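On Friday, Getley wrote:
> Is the thread on the practice pad still the black one? And do you keep
> the finished row, or start on a clean pad?

Dear Getley,

Yes, still black – it is easier to follow against the pink. I keep the row and sew the next line below it. One pad from Serrano must last me until July, so I leave only small gaps.

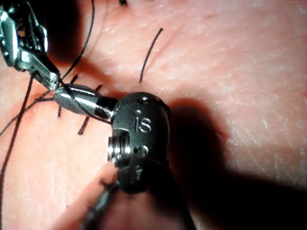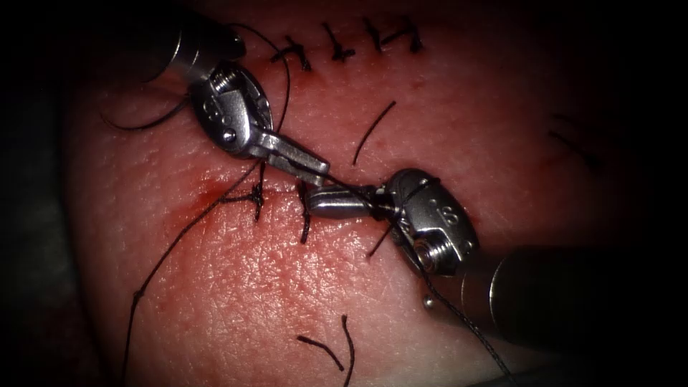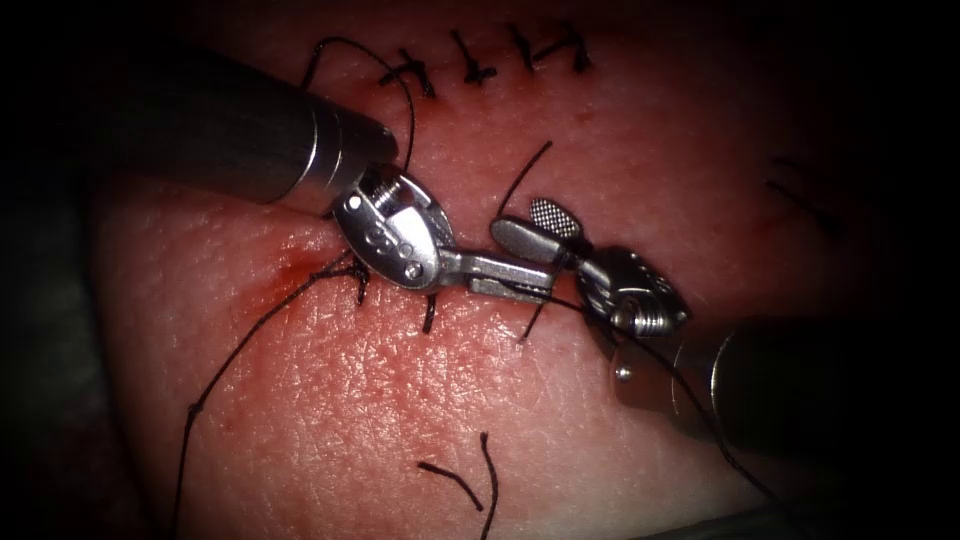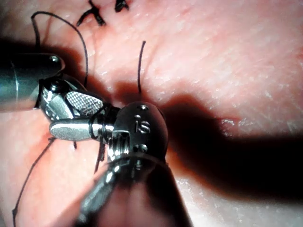 Suturing practice, dark thread on the pad. There are finished stitches in the second, third and fourth.

I cut my thread to 75 mm for a single stitch. Would you go shorter? My tails are still uneven.

Kind regards,
Teresa Barros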